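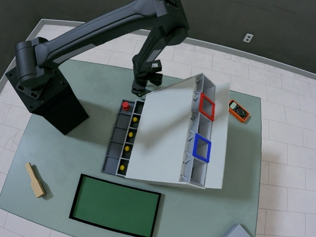
Rhythm is where every band starts, and it's where we'll start too! Before you worry about chords, solos or what to wear on stage, you need to feel a steady beat in your body and know how to carve it up. Think of one bar as a long, narrow rack divided into a row of cells by thin dividers, like the gray one on the mat. Each cell is a slot in time. You can drop a drum hit into it, or a bass note, or a shout, or you can leave it bare and let the silence do the work (drummers, I'm looking at you).

## Chapter 5: Finding the Pocket

The first time I heard Harb play live was in August, at the Vomlow festival, with 3,000 people on a dusty hillside all clapping in the same place. Their drummer, Fares Akl, played hardly anything! Kick, snare, a little hi-hat, and wide gaps in between. The whole hill moved.

In this chapter you'll learn to count a bar in 8 even parts, then choose which of those parts to play. We'll clap first and pick up instruments later, so leave the guitar in its case for now. You'll also meet the *backbeat*, the *pickup* and the *push*, and hear how each one changes the mood of a song.

**Warm-up.** Tap your foot slowly and count "one-and-two-and-three-and-four-and" out loud. Clap only on "two" and "four." Keep going for 5 minutes, and if you speed up (everybody does), stop, breathe and start again a little slower.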